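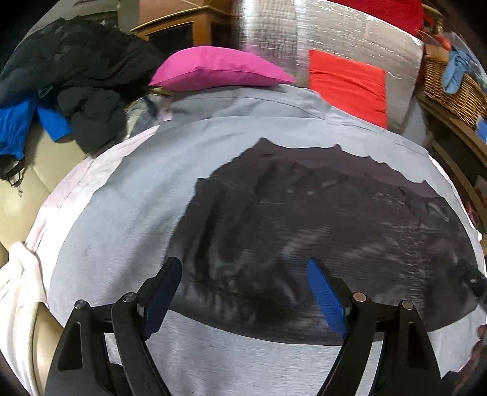
2018-03-23

Wash fastness, dark browns, third round. Carrying on from the February notes on the Melis cloth.

Batch 2710 is the same cotton as before, scoured in the usual way and dyed in the small bath. Strips cut along the warp, edges overlocked so that fraying does not confuse the weighing. Each strip stitched to a piece of undyed multifibre and one piece of plain white cotton. Controls are undyed strips from the same roll.

Wash: 10 cycles, 40 degrees, Purves powder without brightener, steel balls in. Cold rinse after every cycle, full rinse at the end. Water hardness not measured this time. It should have been, as the February set drifted between the first and second weeks and hardness is still the likeliest cause.

Results, grey scale, read under the daylight lamp:

Change in shade, 4 on all strips except the two from the selvedge end, which are 3 to 4.
Staining on cotton, 4.
Staining on nylon, 3. Worse than expected.
Staining on wool, 4 to 5.
Controls clean.

The nylon figure is the one to worry about. Flarkar want 4 or better on nylon for anything sold with a contrast lining, and at 3 we would have to label it wash separately. The fixing step was shortened in this batch to fit the bath time. My guess is unfixed dye left in the cloth, and a longer soap-off would probably lift it. Will run one set with the full fixing time and the old soap-off, and one set the other way round, so the two changes can be told apart.

Selvedge strips: the difference is small but both readings agree. Possibly tension on the roll, possibly uneven wetting. Wetting-out was done by hand and I did not time it. Next time, 17 minutes with the agitator on, and write it down.

Rub test, dry, 4 to 5. Rub test, wet, 3. Typical for this depth of shade and within the Flarkar limit, which is 2 to 3 for browns. Crockmeter peg needs a new clip — the old one lets the cloth creep towards the end of the stroke, and two of the wet readings were repeated for that reason. The repeats are the ones entered in the sheet.

Shrinkage after the full set: warp slightly over the target, weft inside it. Dreveo sent their own figures for the same roll and theirs are lower in the warp. They measure after tumble drying and steam, we measure after flat drying, so the two columns should not be compared until one of us changes. I have asked for their method in writing.

To do

Hardness strips, reorder.
Clip for the crockmeter.
Cut new strips from the middle of the roll only.
Relabel the February bags. The marker has bled on several and batch numbers are getting hard to read.
Lamp hours are due for checking before the next set of readings.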